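Cludevora disassembly cell — minutes of the February review

Present: cell technicians, fixture design, programming, the visiting group from Nesach. Start 9:30.

1. Status of the cell
The arm has now been through 141 tower cases since it was bolted down, and the mood in the room was very good! Memory removal is still the slowest step and took up most of the talk. The Nesach group asked how we keep the case in place; we lay it flat on the slatted table, open side up, and re-teach the memory slots whenever the tower model changes.

2. Gripper and cable care
The fingers were swapped at 700 cycles and the new pair closes beautifully evenly. Agreed to check finger alignment at the start of every shift, with the arm parked over the memory slots and at low speed. The cable running down beside the arm gets a look at the same time — it needs slack for the full reach, but must stay clear of the case edge. 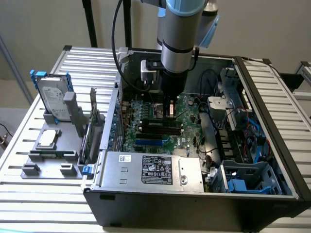

Programming would like the approach height raised by 4 mm, to leave more room over taller modules. Everyone was in favor. To be tried on the Cirketberg batch first, then copied to the other programs if it runs clean.

3. Parts fixture
The printed fixture beside the case is a real success. Hard drive, processor and expansion card each have their own place, and the arm finds them again without a search move. The card holder is wearing a little, so fixture design will print 2 spares in a tougher material. Abou Zeid has offered filament samples, and we are keen to test them.

4. Actions
Programming: new approach height, Cirketberg batch.
Technicians: add the finger and cable check to the shift sheet.
Fixture design: spare card holders, reply to Abou Zeid.

Closed 10:40. Next review in March, same room.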